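Dry Lips, Dry Hands: What We're Using This Month

The heat has come on in the Cillbridge shop, and the questions at the counter have changed with it. In summer people ask about shine and sunscreen. From September on they ask about cracked lips, rough knuckles and the skin beside the thumbnail that splits and won't close. This month's item is about lips and hands, with two products we have been trying and a few notes on using what you already own.

Lips first. The skin there is thin and has very little oil of its own, so it dries out before the rest of your face does. A balm doesn't add much water. It holds in what is already present, which is why it does more when you put it on right after washing your face or drinking something. If you put balm on lips that have been dry all day, it sits on top and you end up reapplying every half hour. 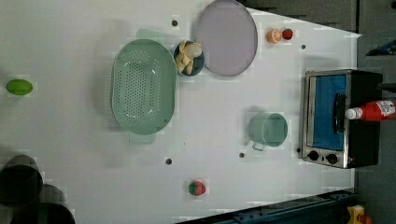
We tried the Somel overnight balm for 14 nights. It is thick and has no scent or flavor, and it comes in a small pot with a screw lid. A thin coat was enough. With a heavy coat, most of it ended up on the pillowcase. By the end of the first week the flaking at the corners of the mouth had stopped. It is too heavy for daytime and doesn't work under lipstick, so keep a lighter stick in your bag.

If your balm tingles, look at the ingredient list for menthol, camphor or peppermint oil. Some people like the feeling, but these can irritate lips that are already chapped. Switch to something plain for 2 weeks and see if things settle down. Go easy on scrubs as well. A soft, damp washcloth will take off loose flakes. Leave anything that is still attached. 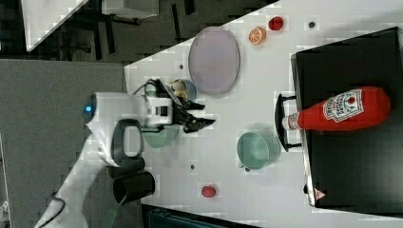

Hands are harder, as you keep washing them. Hot water and strong soap strip the oil out of the skin, and alcohol gel does the same thing faster. Use lukewarm water and a mild liquid soap, pat dry, and put cream on while the skin is still a little damp. We keep one tube by the sink and one by the bed. The one in the bathroom cabinet never gets used.
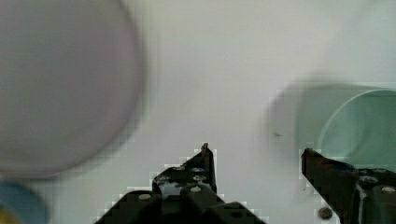

Surdu

The hand cream we tried was Trurnudora's, in the unscented version. It has glycerin high on the list, along with shea butter and a little urea. It goes on greasy and takes 4 minutes to sink in, so it isn't one to use before typing or driving. Once it is in, it stays through one hand wash but not through a second. The scented version smells strongly of orange blossom and has the same texture. If your skin is cracked, get the unscented one. The urea may sting on open splits, so cover those with plain petroleum jelly and use the cream on the rest.

For bad nights, put on a thick layer and wear cotton gloves to bed. Cheap ones are fine. Wash them often, or the old cream in the fabric starts to smell. If you can't sleep in gloves, wear them for an hour in the evening.

Cuticles get forgotten. Any plain oil works, including the olive oil in your kitchen. Rub in one drop per hand after your shower and push the skin back gently with a towel. Don't cut it.

If your lips or hands bleed, itch badly or stay sore after a couple of weeks of plain care, see a doctor or pharmacist. Eczema and contact allergies can look a lot like ordinary dryness, and no balm is going to fix those.

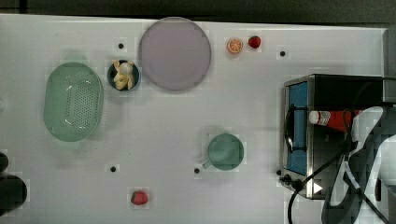 Shop Notes

Both products are on the front shelf in Cillbridge, with testers. Please use the spatulas for the balm pot. Refills for the hand cream are expected later in the month, and you can leave your name at the counter to have one held. Next issue covers dry scalp and how often to wash your hair in cold weather.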